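Stirness Snack Swap: your questions

How does it work?
You post us one parcel of snacks from wherever you live, and in January you get one back from somewhere you don't. We match the addresses. The postal service does the rest, in its own time.

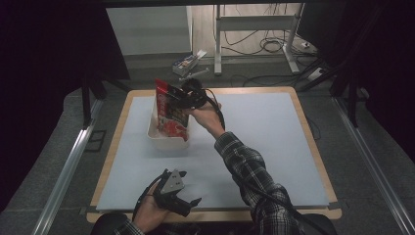
Photo: Stirness Snack Swap

What can I send?
Anything sealed, in date and under 400 grams. Crisps travel badly but people adore them, so pad the bag well. Chocolate is fine unless you live somewhere with a summer.

Do I need a fancy box?
No. Last year's best parcel came from Dravance in a shoebox. The worst came in a hamper. 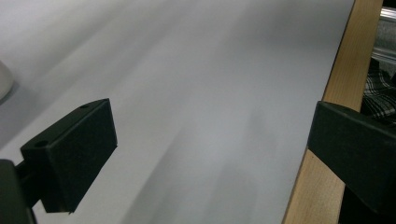

A plain white surface.

What does it cost?
Your postage, plus 3 pounds to us for labels and tape. We go through a shocking amount of tape.

How many people take part?
Last time, 272 signed up and 121 read the rules.

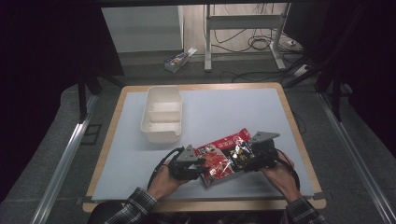 Usman, swap organiser

I can't read the packet. Is it safe for my allergies?
Ask your sender before you open it. Guessing from the colour of the bag is a poor system, and we have had the emails.

Can I ask for a particular country?
You can ask.

When do I have to sign up?
By September 26, 2020. Late forms go to the Wuvuno list, which is a drawer.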